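Kitchens That Get Used: The Corner Kitchen at Bevmont

Print this page | E-mail this page

Every kitchen gallery I have been sent this year shows the same kitchen. It has one bowl of lemons, no cords, and a tap that looks as if it has never been asked to fill a pot. I have my doubts that anyone cooks in those rooms. So when a reader in the Bevmont development offered up hers, with dinner things still out, I said yes before she could clean.

The Bevmont units were sold as having "chef-inspired" kitchens. I don't know which chef. The floor plan gives the kitchen and eating area 219 square feet between them, and the brochure makes a good deal of the wraparound counter. I went in expecting to complain about it, and I will, but less than I had planned.

The owner cooks most nights and keeps nearly everything within reach. Her view is that a thing put away in a cupboard is a thing you buy twice. My view is that counter space is the most expensive storage in the house. We didn't settle it.

The table and the utensil holder

The utensil holder lives on the table all day, meals or no meals. I have never trusted these. They fill up with whatever won't fit the drawer, and within a month the thing you want is at the back. The wooden one on this table, slatted at the sides with a scalloped back, does at least keep the metal chopsticks bundled to one side and the forks together. The printed cloth could use an iron, and I'd leave it alone anyway.
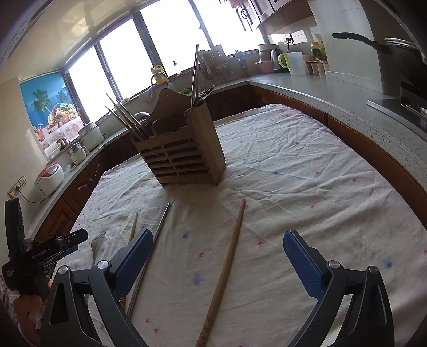 The long counter

Speckled gray over brown wooden cabinets, and it turns the corner. Corners are where counters go to waste, whatever the brochure says. Along the left run there's a white rice cooker with a red lid, a slow cooker and another white appliance with a clear top. That is a lot of plug-in cooking for one stretch. The owner says all three get used every week. I asked about the slow cooker twice and got the same answer both times, so I'll take her word.

Cords and sockets

A black cord drops from the wall panel to the rice cooker, in plain sight. The Trakard people sell a stick-on channel for hiding cords, and I've yet to see one stay stuck through a summer of steam. I'd rather look at the cord.

The poster

Blue, with palm trees and a basket of fruit, hung over the appliances. Designers will tell you to keep paper out of a kitchen. They will then sell you a framed print for the same wall. This one came free with a grocery calendar.

Under the window

This is the part I can't find fault with. The faucet is right under a big window with dark frames, and the daylight falls where you wash and chop. There were greens waiting by the sink, with the dish rack and the knife block close by. No under-cabinet lighting kit does this job as well, and the Inex kit offered as an upgrade here would have cost her 1438 dollars. She turned it down.

The right-hand side

Kettle, jug with a green handle, pink bowl, jars in a stack, and a row of little spice containers. Spices in the open beside a bright window will fade, and I said so. She said hers don't last long enough to fade. Perhaps. I'd still move them into the upper cabinets, which are directly overhead and can't all be full.

Would I copy it? The window, yes. The corner, no. The holder I'm still thinking about, and I've priced one.

Reader comments (4)

brassknob
The dead corner is the real story. We have the same counter in our unit and it holds one dusty blender. "Chef-inspired" my foot.

Third Floor East
Spices by the window is fine if you buy small jars. I've done it for years. Nobody at my table has sent anything back.

mplskitchen
Did you ask about the cabinets? Ours are the Steinbach ones and the hinges started to sag by December. Curious if hers did too.

oldpercolator
I have about 100 forks and spoons jammed in a holder like that and I can never find a teaspoon. Buy the drawer insert.

More in this series

The Pantry That Was a Coat Closet
Open Shelves, One Year and Much Dust Later
Is a Second Sink Ever Worth It?
What 1000 Dollars Buys You in Countertops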